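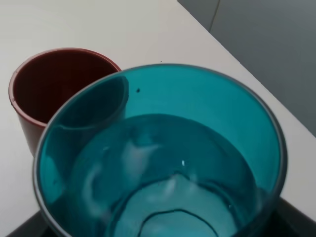 Fan Meet and Red Carpet Walk-Through, Stimwood Hall
Completed by Mārtiņš Rebane, August, with my comments as I went

1. Exits and aisles clear: YES
All good, and thank you to whoever moved the merch boxes from the side door after my grumbling last year. The room is rated for 497 and we have sold 400 tickets, so please don't let the Brinik people talk you into "just a few more" plus-ones.

2. Barriers along the carpet: FIX BEFORE DOORS
Two of the feet wobble near the photo wall. When the Duan twins came through in spring everybody leaned in at once (I don't blame them, it was a lovely moment!), so I'd like those swapped out.

3. Cables taped down: MOSTLY
The press riser is neat as a pin. The run to the interview corner still needs tape.
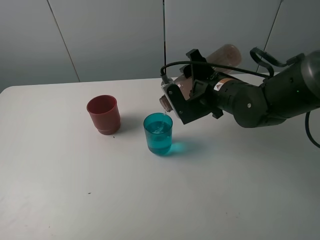
4. Autograph line: YES, WITH A NOTE
We expect nearly 300 people to want a signature, and bless them, they will wait for hours. Leave a gap for wheelchairs at the front and let folks sit down if they need to.

5. Talent entrance: YES
The Wamier cars pull up at the back gate. Please keep arrival times off your Stories until everyone is inside, even if your cousin begs.

6. First aid: YES
Kit checked and restocked, and the cot is behind the coat check.

7. Lights and backdrop: RECHECK
The left stand was fine when I pushed on it, but I'd still like another sandbag. I'll be back at 2 to look at it again along with the barriers.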